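Stone or Look-alike? How Households Choose and Care for a Kitchen Countertop

Unit project report, final version
Submitted 08/04/2018

1. Why this topic

My parents redid their kitchen in February and argued over the benchtop for the whole month. Real stone, engineered stone, laminate with a stone print. Everyone had an opinion and almost none of it was based on anything. So the question for this project: what do people think they are paying for when they pick a stone-look surface, and does it match how they treat it once it's in?

Three parts. A short survey, a stain test on offcuts, and a visit to a showroom. The showroom visit was meant to be two showrooms but the second one cancelled and there wasn't time to find another before the due date.

2. Background (short)

Marble is mostly calcite, so acid etches it. Lemon juice, vinegar, tomato, wine. The etch is not a stain, it's the polish being eaten away, and no amount of scrubbing brings it back. Granite is harder and mostly quartz and feldspar so it handles acid much better, but it can still soak up oil if it isn't sealed. Engineered stone is crushed quartz in resin. Doesn't need sealing but doesn't like a hot pot. Laminate is paper and resin over a board, and the weak spot is the joins, where water gets in and the board swells.

People use the word "marble" for nearly anything with a vein in it. This turned out to matter a lot for the survey, see section 4.

3. Method

Survey: paper form, handed out at the library in Belkadi and at the sports centre next door, plus an online copy of the same questions. 326 usable responses. Some forms were thrown out for being half empty. Questions covered what the respondent's countertop is made of (with a "not sure" box, which we nearly forgot to put in), how old it is, what they clean it with, whether it has ever been sealed, and what they'd choose next time if money was no object.

Stain test: offcuts of marble, granite, engineered stone and laminate, all free from the scrap bin at Mondis. Lemon juice, red wine, olive oil, turmeric paste and black coffee. A teaspoon of each, left for 30 minutes, wiped with a damp cloth, then scored from 0 (can't see it) to 5 (awful). Repeated on a fresh patch overnight. Chenxi Yu and I scored separately and then averaged, to cut down on bias.

Showroom: one visit to Undero, who do kitchens and bathrooms. Notes taken by hand. No recording.

4. Survey results

The biggest group had laminate, then engineered stone, then granite. Marble was last if you go by people who could say who supplied it. But a lot more than that ticked marble. When we looked at the comments, many of these were clearly something else ("marble, the kind you don't have to seal", "marble laminate"). So the marble numbers are not reliable and we've left them out of the graph.

Only 19 people said they had sealed their countertop in the last year. Several wrote that they didn't know it was a thing. One wrote that the installer told them it was sealed for life, which the installer's own care sheet would probly not agree with.

Cleaning was mostly dish soap and water, good. Second was vinegar spray, not so good if the stone is real marble. Vinegar came up all over the natural cleaning sites we read and hardly any of them mention stone.

Colour preference for next time: white with grey veins by a mile. Darker browns were popular with people over fifty and with people who had small kids. Reason given nearly every time was that it hides crumbs and marks. Fair enough, although the crumbs are still there.

5. On pattern and colour

This part was added after feedback on the draft. The marker wanted more on why pattern affects how clean a surface looks. Quick version: a plain surface shows everything. A mottled one with irregular veins breaks up the outline of a spill, so the eye doesn't pick it out. Dark brown with pale beige or pinkish veins does this well because there are light and dark patches for a mark to get lost in. Vein size matters as well. Big jagged veins look dramatic close up, and from the far end of a long run they shrink down to specks.

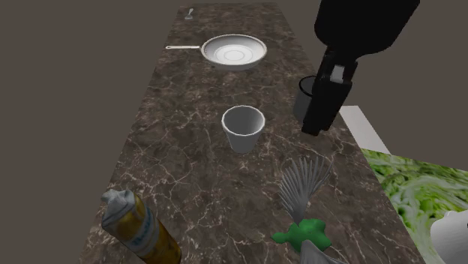 Chenxi Yu disagreed with me on this and asked for it to be put in: a busy pattern is a downside in a kitchen because you stop noticing oil until it has soaked in, and by then on unsealed stone it's too late, so the plain white top that everyone complains about is the one that gets wiped. I think that's a good point. We didn't test it. Would need people actually living with each surface for a few months.

6. Stain test results

Lemon juice: marble went dull at 30 minutes, and overnight it was a clear ring you could feel with a fingernail. Score 5. The others 0 or 1.

Red wine: marble again the worst. Slight shadow on granite overnight, which was unsealed as far as we know.

Olive oil: granite darkened. Faded a bit over the week but never fully went.

Turmeric: stained everything at least a little, laminate included. Worst result for engineered stone, 3 overnight. Also ruined a tea towel.

Coffee: boring. Nothing above 2.

7. Showroom visit

Staff at Undero were generous with their time. Main points from the notes:

Most customers choose by colour first and ask about material second, or not at all.

A price gap of 3000 dollars between laminate and stone on a medium kitchen is normal, they said, and edges and sink cut-outs can push it further.

They recommend a sealer called Flurnel for natural stone, once a year. We didn't test it. They also sell it, so take that how you like.

Small samples mislead people. A tile-sized piece can miss the big veins completely and then the full slab arrives and it's a shock. Their advice is to see the whole slab before signing.

8. Problems

Offcuts were polished to different levels and we don't know their history. Two scorers is not many. The survey was done in one area and people who stop to fill in a form about countertops probably care about countertops. Room temperture wasn't controlled overnight, the heating goes off at night.

9. What we found

People mix up the materials, and the mix-up affects care. The vinegar one is the most serious as it does damage that can't be wiped off. A care label inside a cupboard door, saying what the surface is and what not to put on it, would be cheap and would cover most of it. My parents went with granite in the end. It has been sealed once.

Appendix A: survey form
Appendix B: raw scores, both scorers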